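From: Rosimeire Magalhães
To: Rurnwood staff list
Subject: Re: [rurnwood-all] What are the grippers going to mean for us?

Hello everyone,

I'm replying to the whole list as three people have stopped me on the stairs with the same question Ritva asked, and I'd sooner type it out once.

On Thursday, Ritva Lehtinen wrote:
> I've been on the refreshments and room set-up side at Rurnwood for a
> good while now and I have a plain question. If we spend our shifts
> teaching a machine to stock fridges and clear tables, what are we
> doing in a year's time? I'm not against it. I'd just like somebody
> to say it out loud. Also, does wearing the head camera count as part
> of the shift or does it come out of our break? Nektarios told me one
> thing and the rota says another.
>
> Ritva

Break first, as that's the easy one. It counts as shift time, all of it, including strapping the thing on and taking it off again. The rota was wrong and Nektarios has changed it. If you lost a break in May because of the old version, tell him and you'll get the time back.

Now the bigger question. I came to this from the floor myself (six years of trolleys at Trollcombe before I moved here) so I did wonder the same. What we have at the moment is people doing ordinary jobs with a hand-held gripper and a head camera, and the recordings going to the Geltora team, who use them to train the arm. The target is 3,000 recordings across all the tasks and we're at 993. The arm itself does two things on its own so far: it puts bottles in a fridge and it moves empty cups to a tray. It's slow at both! But I stood and watched it do a whole shelf last week and I was grinning like a child, I don't mind admitting it. 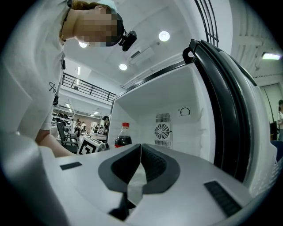 Fridge task on the main floor, cola bottle in, door still open.

What I find so interesting is how much we know without knowing we know it. Ghislain asked me why I always put the tall bottles in first and I had no answer for him, I had to go and do it again slowly and watch my own hands. Same with doors. You nudge a fridge door with your hip when your hands are full, and a gripper on a stand hasn't got a hip, so somebody has to work out the order of things from scratch. Those conversations are going into the task notes now with the name of whoever raised the point, and I think that's right.

As for jobs, I can tell you what Anastasia Nikolaidis told the leads, and she's happy for me to pass it on. There are no cuts planned on the refreshments side. The late restock is the first thing they want the arm to take, the one where you're bending into the bottom of every fridge at the end of a long day. Those hours move to room set-up and to looking after the arm, and the second of those is a new role on a higher grade. Floor staff get first go at it. Margaritis, who supply the arm, will run the training and you don't need any computing background.

What I can't tell you is what happens after next year, and Anastasia couldn't either when I pushed her. So I've asked for it to be a standing item at the floor meeting, with minutes sent to this list. Keep asking, please.

Some practical bits:

- Each person does up to 300 recordings and then swaps off to another task. If your wrist aches before that, stop and say so.
- The strap on the head camera can be let out. Several of you have been wearing it far too tight.
- Leave the marker cards where you find them, even if they look untidy. If one gets knocked over, tell Ghislain Perron and he'll reset it.
- Recording is voluntary. Saying no doesn't affect your hours, and you don't have to give a reason.

If anyone wants to see the arm working, come down at half past two any day next week and I'll show you. You can have a go at stopping and starting it, and you can try to confuse it with odd-shaped bottles - Ritva, I'm looking at you, I know you've got ideas about the squeezy ones.

Thanks for asking it on the list where we could all see it.

Rosimeire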